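My sister Bernadette Gallagher has owned a dishwasher for nineteen years and still rinses every plate before it goes in. I bring this up when people ask me how close we are to a robot butler. We have had a machine that does one chore really well since before I was born, and most families have settled into doing half of it themselves first.

Laundry is the chore I keep track of. I spent an evening in August reading everything I could find on it, with four loads of my own sitting in the hallway, which I recommend as a way of staying motivated and also of getting nothing done.

Here is where things stand, by my reckoning. Washing: solved. Drying: solved, unless you own wool. Getting the stuff out of the dryer, working out which lump is a shirt, finding the shoulders of the shirt, and making it into a rectangle: ask again later.

My friend Riku Murakami works at a packaging plant outside Toledo, and he finds all of this very funny. His line closes up to 751 cartons an hour. A carton, he points out, arrives the same shape every time and does not have sleeves. They tried running soft mailer bags through the same station last winter and went back to people within a week. The bags slumped. The machine closed on the place where the bag was supposed to be, and then it did that again, 125 times, until somebody hit the button.

So that's the shop floor. It does chores fine as long as the chore holds still and keeps its corners. My house has very little in it that keeps its corners.

I do think the arms are getting somewhere. Two of them working on one garment makes sense to me, given that I need both hands and sometimes my chin. And I have lowered my standards to help them along. I don't need the store-display fold. I need it to fit in the drawer and not come out looking like I slept in it (I may have slept in it).

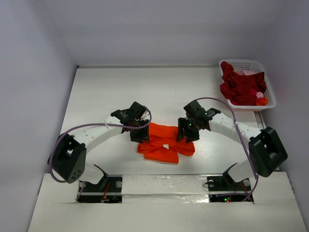
Would I buy a folding robot this year?

I'd wait. The price I have in my head is $207, the same as I paid for my dryer secondhand, and I don't expect anyone to meet it soon.

Riku says I should just hang everything up. I've priced hangers.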